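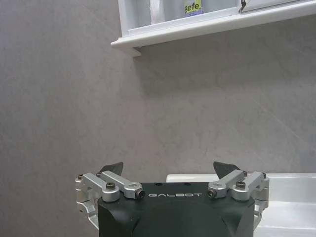
Ayala, 4th July

Figure 3. Wall surface with pale gray, marble-like texture and faint darker veins.

3.2 Vein visibility and perceived cleanliness

Raters (n = 12) scored wall finishes on a scale from 1 to 10. Finishes with faint veining (Figure 3) scored higher for cleanliness than plain gray ones, with a median difference of 5 points. Solís and Zamudio report a smaller effect for floors. Lighting was held constant across sessions.

1659 views | 5 shares
Contact: B. Solís
Back to top

Related items
Grout color and dirt detection
Gloss in public restrooms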